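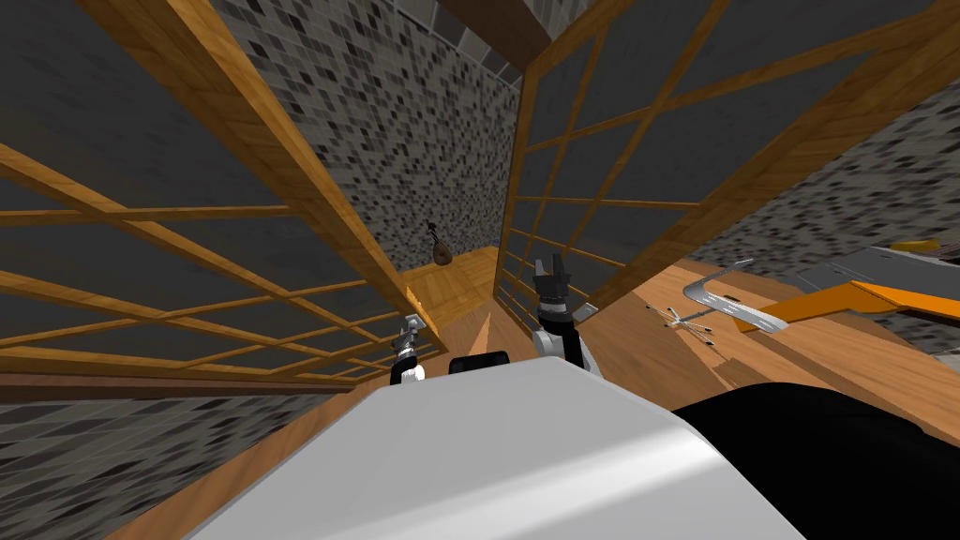 Progress Report, Second Quarter of the Grant Year
Karnholm Legal Access Fund – License Restoration and Expungement Project
Prepared by Rami Fakhoury, project attorney

1. Purpose of the grant

The grant pays for one attorney, a half-time paralegal and court filing costs. The work covers two kinds of cases in Pinanholm County: getting suspended driver's licenses reinstated, and clearing old misdemeanor records that qualify under the state statute. Felony records, pending charges and immigration matters are outside the grant and are referred out.

2. Intake

We opened 104 client files in the quarter. Of these, 57 were license matters and the rest were record matters. A client who needed both was opened under whichever had the nearer deadline, so the split understates the overlap. We plan to track both in one file from next quarter, once the intake form has been changed.

Most license clients were suspended for unpaid fines or a missed court date on a traffic citation. A smaller group were suspended after a conviction and have served the suspension period, but never filed proof of insurance or paid the reinstatement fee. These are usually simple to fix. The client often does not know that the suspension stays in place until the paperwork is done, and several had picked up a second charge for driving while suspended.

3. License matters

We closed 40 license files in the quarter. A file is closed when the licensing office confirms that the client is eligible, or when the client withdraws or stops responding. The quarterly spreadsheet, sent separately, gives the outcome for each file.

The municipal court now hears motions to recall old bench warrants on a single afternoon docket each month. This has helped. Before, each motion was set in front of whichever judge had signed the warrant, and some clients had to appear three times. The clerk asks for motions ten business days ahead, and we have met that deadline for every client but one. That client was moved to the following month.

Fine reduction is slower. The court will consider ability to pay, but there is no standard form, and the judges differ on what proof they want. One accepts a benefits letter. Another wants pay stubs and a signed budget. We now collect all of it at intake.

4. Record matters

Filing went as planned through the first half of the quarter. It then stopped for several weeks when the county changed its case management system and certified dispositions could not be printed. Petitions cannot be filed without them. The clerk's office is working through the backlog in the order the requests came in, and 10 of our requests were still open at the end of the quarter.

The prosecutor's office objected to a few petitions on the ground that the waiting period should run from the end of probation and not from the date of conviction. We read the statute the other way for unsupervised probation. The first of these is set for hearing in November, and we have asked that the others be held until the judge rules. If the ruling goes against us, the affected clients can still file later, and we have told them so in writing.

5. Staffing and office

The paralegal position was vacant for the first three weeks and is now filled. The new paralegal came from the public defender's records unit and needed very little training on the court side.

We moved our case files from Jitpraphai to Zetorer, as approved in the last budget amendment. Closed files from before the grant were not moved. They remain in paper form in locked storage and will be destroyed on the normal retention schedule.

6. Budget

Spending on salaries is under budget because of the vacancy. Filing costs are also under, for the reason given in section 4, and should catch up as dispositions come through. Interpreter costs are over. We ask permission to move part of the unspent salary money into the interpreter line. No increase in the total grant is requested.

7. Next quarter

– File all petitions waiting on certified dispositions.
– Argue the waiting period question and send the fund a copy of the order.
– Hold one evening clinic at the Pinanholm branch library, license matters only.
– Put the combined intake form into use.
– Ask the presiding judge to adopt a single form for ability-to-pay motions. We have a draft ready and can share it with the fund on request.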